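Stomell Case Binder, Criminal Defense Edition

Item 2359. In stock, ships in 2 days

For small defense offices that still take paper to court. Tabbed for discovery, motions, witness lists and sentencing notes. Holds over 100 sheets. 32 preprinted index tabs, blank ones in the back pocket. Letter size only, no legal size yet.

Cover wipes clean. Rings lock flat so pages dont snag at the podium. Spine label included, write on it with any pen.

Refill tabs sold seperately, see Flonditz refill packs. Does not fit the older Drirnside binders.
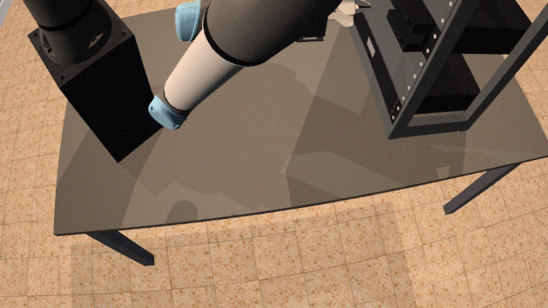

Table with dark gray metal rack at right.

Bulk orders for public defender offices: ask for a quote. Returns OK if unused.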